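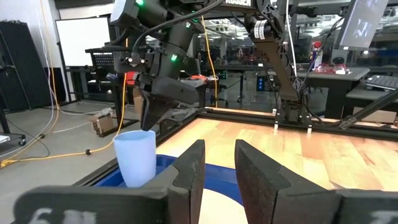
Clear-out week, day four: cups and bins

25 Jul 2019

I have been looking forward to this one all week! Regular readers know I'm working my way through every cupboard we own before my sister's family arrives for the rest of the summer, and today I got to the drinks cupboard, the one by the back door that everybody opens with one hand up in case something falls out.

First, the plastic cups. I love a plastic cup. I know glass is nicer for a dinner and I know there are people who won't have plastic in the house, but give me a light, see-through tumbler with a bit of a taper to it and I am happy from May to October. They stack, they bounce, you can carry four out to the yard in one hand, and lemonade looks wonderful in pale blue. We had a ridiculous number of them (birthday parties, picnics, two moves) and I had never once sorted them.

So I pulled the whole lot out onto the table and went through them by shape. Straight sides in one row, tapered in another, anything with a handle off to the side. The tapered ones won easily. You can drop one inside the next and the whole stack slides out again without that awful suction thing where you end up running hot water over the outside and pulling until your wrists hurt. If yours do stick, put a little cold water in the inside cup and stand the outside one in warm water for a minute. Usa Thepsuriya taught me that at the pool snack bar the summer we both worked there, and I have used it probably once a week ever since.

Now the bins! I am so pleased with the bins. I used to keep cups straight on the shelf, and then I tried baskets, and baskets are pretty but they collect crumbs in the weave and you can't rinse them. What I use now is a shallow plastic bin in a good strong blue. Shallow is the important word. With a deep bin you pile things in, and whatever is at the bottom stays there until Christmas. With a shallow one the cups stand up, you can see every single one, and you lift the entire thing out like a drawer, set it on the table, and people help themselves.

I got mine from Skivham, the little housewares place behind the post office, and they were 10 dollars for the pair in the June sale. They also had them in yellow and a sort of brick color. I nearly went yellow. Blue on our honey-colored table just looks so cheerful, though, and it makes the pale blue cups look like I planned it (I did not).

A few things I worked out as I went along:

Put a folded dish towel in the bottom if your cups are going in straight from the rack. Mine always have a few drops left in them, and the towel goes in the wash with everything else on laundry day.

Measure the shelf before you go shopping, and then measure it again at the front where the door frame steals a bit of room. I had to take one bin back. They were very nice about it.

Kids' cups go in their own bin on the lowest shelf. My nephew is five and extremely proud of getting his own drink.

Scratched, cloudy cups don't need to be thrown out. I kept six for the shed, where they hold plant labels, string and the seeds I keep meaning to sow. Botond Hegedűs next door took another handful for starting his peppers, and I've been promised peppers.

The rest of the afternoon went on wiping the shelves, which were sticky in a way I won't go into, and finding the lid to a pitcher we gave away two summers ago. I also found 25 paper umbrellas still in their packet, so you can guess what the kids' juice is going to look like on Saturday nights from now on. No, every night. Why wait?

Tomorrow is the baking cupboard and I'm a little scared of it. There are three open bags of powdered sugar in there that I know of. If you have a way of storing cookie cutters that doesn't involve a tangled heap, please leave it in the comments, I have some 200 of the things and not one of them lies flat.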